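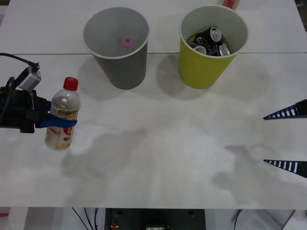 The Navdale materials recovery plant takes visitors on one Tuesday a month. I went with the May group, 14 people in all, mostly from town public works departments. The tour was led by Iveta Matoušek, the shift engineer, and ran from 9:30 to just before noon.

Trucks tip onto a concrete floor inside the north hall. A wheel loader pushes the material to a metering drum, which evens out the flow before the first belt. Matoušek said most unplanned stops begin at this point, usually with garden hose or bed sheets wrapped on the drum shaft. The shaft is cut clean at every shift change.

Cardboard comes off first, over a disc screen supplied by Polák. The discs were changed last winter from steel to rubber. Wear is faster, but broken glass no longer jams between them. Fines and glass drop through to a separate conveyor and leave the building in open containers. The plant is paid nothing for this fraction and would like to send less of it.

Containers then go under a magnet, past an eddy current separator and on to two optical sorters in series. The first ejects PET, the second HDPE. Air pressure at the valve blocks was posted at 6 bar. Two things reduce the yield here: bottles that arrive crushed flat, which slide on the belt, and full-body sleeves in a different plastic from the bottle. Caps are left on. They are separated later by the reprocessor in a float tank, where polypropylene and polyethylene rise and PET sinks.

The baler is a Tolurska two-ram machine. PET bales are tied with five wires and stacked three high under a roof – outdoor storage was given up after buyers began deducting for water. Moisture is now checked with a probe on each outgoing load.

We were allowed into the control room in pairs. The main screen shows belt loading, motor current and stop time by cause. Stop time for the previous day was 51 minutes, and more than half of it was charged to the metering drum.

Waraponr Nilsuwan's lab was the last stop. She pulls a sample from each bale lot and sorts it by hand into eight categories, then weighs them. Her results go to Cilletti, the main buyer for clear PET, along with the load papers. She showed us a rejected sample with a high share of trays, which look like bottle material to the sorter but break into too much dust when ground.

Practical notes: closed shoes are required, and vests and ear plugs are handed out at the gate. The stairs to the sorting platform are steep and there is no elevator. Parking is on the east side, past the scale.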